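Clurkar hand gripper kit: worth 300 quid?

Posted by susuldale_sue
Evening all. I've had the Clurkar on loan from Irnell for a fortnight and promised you a proper write-up, so get the kettle on. Grey terry cloth on the pink blanket, first go: 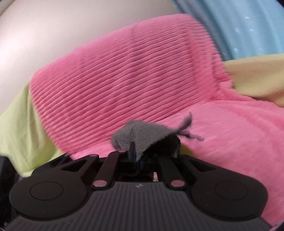 Dinesh Sarkar wrote:
Lovely to see one out in the wild, Sue, but 300 seems steep to me. My old Kombo cost a good deal less and I've logged over 1000 grabs with it, mostly socks and tea towels.

susuldale_sue wrote:
Fair point, Dinesh, and I know how fond you are of that Kombo! For me it's the comfort, though. I've got small hands and I can keep going all afternoon with this one (the squeeze is ever so light). The manual is dreadful, mind you.

Hinata Kaneko wrote:
I'm with Sue on the squeeze, but I can't agree about the comfort, my wrist was grumbling after half an hour. Did Irnell charge you a deposit?

susuldale_sue wrote:
No deposit, just the postage. Try a cushion under your elbow, Hinata, it helped me no end.

Dinesh Sarkar wrote:
Free loan? Right, put my name down for January then. I'm still keeping the Kombo.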